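Planner rejects approach to drive bay when cables are in the depth map

w_berchtold
Thursday, October 15, 2020
Cell is a Plarora planner on a tower teardown. The wrist depth cloud goes into the octomap at 10 mm voxels. Cables over the bay get inflated into a solid block and every pregrasp is reported in collision.

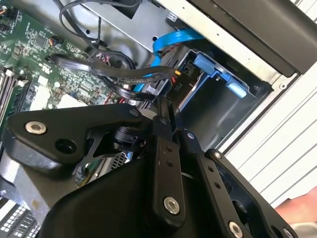
Padding is already at the minimum. Planning time is capped at 30 s and it uses all of it.

cumwood_jr
Drop the cables from the map. Segment them, mark them as soft, let the arm touch them.

e.rissanen
Disagree. A soft label is fine for free cables. One still plugged into the board will pull the connector.
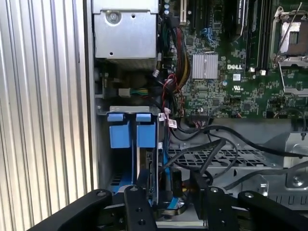 Does the octomap clear old voxels when the wrist moves?
Only where a new ray passes through them. Anything the gripper shadows stays occupied until you reset that region.

w_berchtold
I do not reset. Will add it before each approach. The other problem is after the grasp: the caddy is not attached to the planning scene, so the planner sees it as an obstacle. 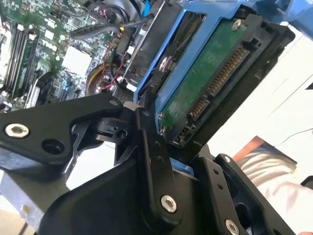
I was filtering it with a box around the fingers, and the box is too small for a 3.5-inch drive.

cumwood_jr
Attach a mesh. The box filter hides real contacts too.

e.rissanen
Agreed on that part. Also check the second arm. 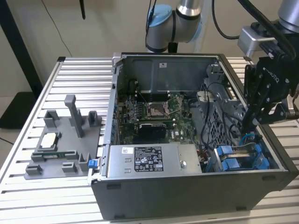
If both arms share one scene, each needs the other's current state at 100 Hz or so. Ours was at 10 and gave phantom collisions.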